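Zero drift on bench scales after moving to a timber worktop
Weighing and Measuring board > Bench scales and balances

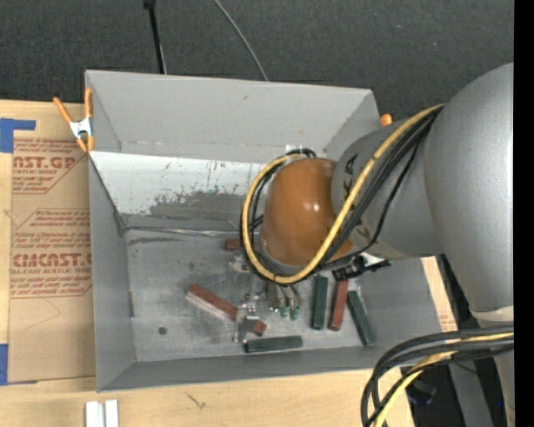
Post 1 - tarebar
Posting the numbers first. The scale is a Trindlow bench model, 12 kg capacity, 1 g division, single load cell under the pan. For years it sat on a stone slab bolted to the wall and I never had cause to complain. In January I moved it to a worktop made of joined timber planks on a steel underframe. Since then the zero wanders. With nothing on the pan it will read 0 at eight in the morning, 3 g by eleven, and 5 or 6 g by mid afternoon. It comes partly back overnight.

Span looks fine. A 900 g check weight reads 900 g if I tare immediately before placing it. I have levelled the feet, changed the power supply for a known good one, and left it switched on for two full days in case it was a warm-up problem. No change.

Is this the worktop, the room or the load cell?

Post 2 - offcentre_load
Could be any of the three. Does the bubble stay in the ring all day? A timber top will move with humidity, and if the frame underneath is fixed at the ends it can only go up or down in the middle. A small tilt shows up as a zero shift on some cells, more so if the pan is heavy.

Post 3 - tarebar
Bubble is inside the ring in the morning and inside the ring in the afternoon. I would not claim to be able to see a tenth of a degree with it.

Post 4 - millidiv
Tilt won't give you 6 g on that scale. Work it out. The cell sees the dead load of the pan and carrier multiplied by the cosine of the tilt angle. If the pan and carrier come to 587 g, a tilt of one whole degree from true level loses you less than a tenth of a gram. You would need a tilt of about eight degrees to get 6 g, and the thing would be visibly leaning.

This is temperature. Look at the window side of the room.

Post 5 - offcentre_load
The cosine figure is correct for an ideal cell. Real cells respond to side force as well, and the carrier on a cheap platform is not symmetrical. I have measured more than the cosine would predict. I agree it is unlikely to be 6 g.

Post 6 - kelvinhalf
What is the temperature swing in the room? Cells of this class are compensated, but the compensation assumes the whole cell is at one temperature. If one end warms faster than the other you get an offset which fades as it evens out. A stone slab holds everything steady. Timber doesn't, and a steel frame near a heating pipe will warm quickly.

Post 7 - tarebar
Logged it yesterday with a probe taped to the scale housing. 16.5 degrees at eight, 19 at eleven, 21.5 at three. There is a heating pipe along the skirting, a hand's width behind the frame. The old slab was on the opposite wall.

Post 8 - millidiv
There you are then. Five degrees of swing and 6 g of drift. Check the figure for temperature effect on zero in your manual before blaming the furniture.

Post 9 - tarebar
The manual for mine gives operating range and nothing else. The older Wikska I used to have listed it per degree, on the back page.

Post 10 - gravelpan
Different suggestion. Is anything touching the underside of the pan or the carrier? When you moved it, did you refit the transport stop? On several of these the stop is a screw which should be backed off by two full turns. If it is only just clear, thermal growth will close the gap, and you get a slow drift that looks exactly like this.

Post 11 - millidiv
If the stop were touching, the span would be wrong as well. He says 900 reads 900.

Post 12 - gravelpan
Only if it is a hard contact. A light contact through a bit of dirt or a cable sheath acts as a weak spring in parallel with the cell, and at 1 g resolution you would not see the span error with a 900 g weight. Try it near full capacity.

Post 13 - kelvinhalf
Gravelpan has a point there. A check weight at less than a tenth of capacity is a poor test of span. Half capacity at the least.

Post 14 - tarebar
I have no certified weight that large. I have a steel block that was weighed on a good balance at 1577 g. Will that do?

Post 15 - kelvinhalf
Better than 900 but still low. Put the block and the check weight on together. You should read 2477 g. Do it in the morning and again at three, taring before each.

Post 16 - tarebar
Morning: 2477. Three o'clock: 2476, then 2477 on the second and third attempts. Zero had moved 5 g in between. I also took the pan off. The transport stop is well clear. There was a crumb of packing foam against the cell cable, which I removed.

Post 17 - gravelpan
Repeat the zero log with the foam gone before you touch anything else. One change at a time.

Post 18 - tarebar
Zero log without foam, same times: 0, 2, 5. So the foam made little difference, or none. I then put a paving slab on four rubber pads on top of the worktop and a sheet of insulating board between the frame and the pipe. Next day: 0, 1, 2, with the housing at 17, 18 and 19.

Post 19 - millidiv
Temperature, as stated in post 4.

Post 20 - offcentre_load
He changed the support and the heat at the same time, so the result doesn't separate them. Take the slab out and leave the board in.

Post 21 - millidiv
It is 2 g on a 12 kg scale. He should tare before each weighing and get on with his work.

Post 22 - tarebar
I do tare. The trouble is long fills, where a container stays on the scale for four hours and I need the running total. I will take the slab out at the end of the week and post the readings.

Post 23 - kelvinhalf
For long fills, note the housing temperature at the start and finish as well. If the slope stays the same over several days you can correct for it on paper.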